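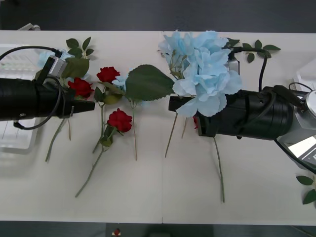
Workshop Notebook: Dye Fastness of Stem Wrap and Petal Cloth

Reading time: 2 minutes

November, entry begun 9:40 a.m.
Recorded by Matilde Correia. Checked by Rodrigo Bettencourt.

Purpose

The Valente order calls for artificial flowers that will stand in a south-facing window through the winter. The earlier petal cloth from Endholm faded on the sun side. This entry covers the replacement cloth, Pora, in two dye strengths.

Method

Strips were cut from the same roll and pinned to card. Half of each card was covered with foil. The cards were placed under the lamp for 500 hours, then 700. A second set was hung in the Stusbridge window and will remain there until the lamp set is complete.

Observations

At 500 hours the full-strength red showed no line at the foil edge. The half-strength red showed a faint one, visible in daylight and not under the bench light. At 700 hours the line on the half-strength card could be seen under either. Yellow held at both strengths. The green stem wrap shifted toward blue, and R.B. considers the shift acceptable for stems but not for leaves.

The purple cards were pinned with plain steel pins and two of them rusted through the cloth. Those readings are withdrawn. Brass pins are to be used from now on - the box is in the second drawer, behind the florist's wire.

Starch

The stiffener was mixed to the old recipe. It yellowed slightly on white cloth at 700 hours. It is not yet clear whether the starch or the cloth is responsible, and an unstarched white card has been added to the lamp set.

Stock

The supplier's sheet lists Pora in rolls of 2000 petals' worth of cloth. The order requires 3536 petals, so two rolls have been requested, both from one dye lot if possible.

To do

Continue the lamp set to 2000 hours.
Repeat purple with brass pins.
Ask Endholm whether the leaf green is available without the blue base.
R.B. to compare the window cards with the 500-hour cards at midday.

Recent entries
Wire gauges for heavy flower heads
Glue failure on waxed leaves
Storing petal cloth away from damp

Contact the workshop office | Copyright Stusbridge Workshop | Back to top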